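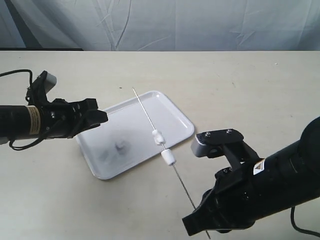 Put the point in at the middle of the end and keep the rod in line with the piece, writes Florencia Rivadeneira, and if it starts to come out the side, pull it back and go in from the other end. She says she wasted a lot of marshmallows before she stopped pushing harder and started backing out.

Her note came in after last month's page on grilling, and several other readers asked about the same thing. Most of the trouble with skewers starts before they get near the heat. What follows is for short, blunt pieces of food threaded the long way: marshmallows, rice cakes, chunks of firm cheese, cut lengths of daikon or banana. Cubes of meat are more forgiving and get a short section of their own further down.

Set up on a tray

Use a tray with a rim. Pieces with rounded ends roll, and a cutting board will let them go over the side. A light-colored one shows crumbs and splinters well, but any color will do. The tray should be big enough that the food takes up one part and leaves you a clear part to work in.

Turn the tray at an angle to the edge of the counter if that suits your hands. Right-handed people often like the food on the left and the skewer crossing toward the right. Left-handers can flip that around. A slick tray will slide while you push, so put a damp dishcloth under it.

Lay the skewer across the tray when you set it down. You can pick it up by the middle, and it won't get lost under a towel.

Threading

Hold the piece with your fingers around the sides and keep your palm out of the way of the point. Push slowly and turn the skewer a little as you go. When the tip comes through, check it from the end before you slide the piece along. If the hole is off center by more than a little, take the piece off and start over, or it will swing heavy side down every time you turn it.

Move each piece into place by pushing on the end nearest you. Squeezing a soft one in the middle makes it fat around the rod and opens up the hole.

Odd shapes can go on too. Find the thickest part of a lumpy piece and run the skewer through that, even if it looks crooked. I put the lumpy ones on first and finish with an even one.

Leave a short gap of bare skewer between pieces if you want the ends to brown. Push them up against each other if you want the ends to stay soft. For marshmallows I always leave the gap. For rice cakes it depends on the sauce.

Very soft or sticky food

Chill it first. Marshmallows can go in the refrigerator, and ripe banana does better in the freezer until the outside is firm. Wipe the skewer with a little neutral oil on a paper towel. Wipe it again after every few pieces, as sugar builds up near the point and starts to drag.

A pan of powdered sugar or cornstarch next to the tray helps with fingers. Tap off the extra before the food goes over a flame.

Hard or brittle food

Packaged rice cakes straight from the refrigerator split when you push a skewer through. Drop them in hot water until they give when pinched, then drain and pat them dry. They should be warm when you thread them. If you have a lot to do, leave half in the water and work in batches.

Daikon and carrot can be started with a thin knife tip or a cake tester. Make the hole a little way in from both ends and then run the skewer through.

Keep the pieces together on one part of the tray and thread from the outside of the group. Don't pile them. Anything tacky will stick to its neighbor, and pulling the two apart usually tears one.
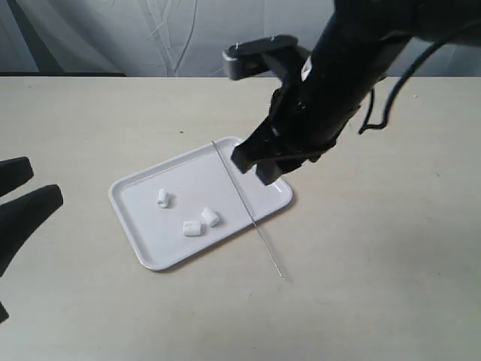 Metal or bamboo

Metal skewers go through more cleanly and don't need soaking. They get hot all the way to the handle, so keep a mitt close. Thin round ones let soft food spin. If that bothers you, use a flat one or run 2 thin ones side by side.

Bamboo grips better. Soak it for 60 minutes, fully under water, with a plate on top to hold it down. Look each one over for splinters before it goes into anything. The pack I buy is the Oner brand from the store on Moriarty Street, and a few in every pack have a blunt tip. Those go in the drawer for testing cakes.

Meat and vegetables

Keep them on separate skewers, since onion and chicken never finish together. Cut the cubes to one size and thread across the grain. Use a separate tray for raw meat and don't bring it back out for the cooked food. I use an old metal one from a Parkdale yard sale for this and nothing else.

How many to make

For the block party in July we did 268 skewers, which was too many. Two people threading and one person cutting worked fine until the tray got crowded. Plan on roughly three per adult if there is other food, and fewer if there is corn.

Cleaning up

Wash metal skewers right away or stand them in a tall jar of hot water. Burnt sugar comes off after a soak with a spoonful of baking soda. Dry them with the point facing away from you, pulling the towel toward the tip end. Store them in a paper towel tube with one end taped shut.

A glossy tray needs only warm water and dish soap. Skip the scouring pad, as scratches hold on to grease.

From readers

A reader in Prulluseo uses a wine cork on the tip of each metal skewer in the drawer. Another freezes grapes on short bamboo skewers and keeps them in a bread bag. Someone else asked whether marshmallows can be threaded the night before. They can, if you lay them on waxed paper and cover them loosely, though they will be a little tough on the outside by morning.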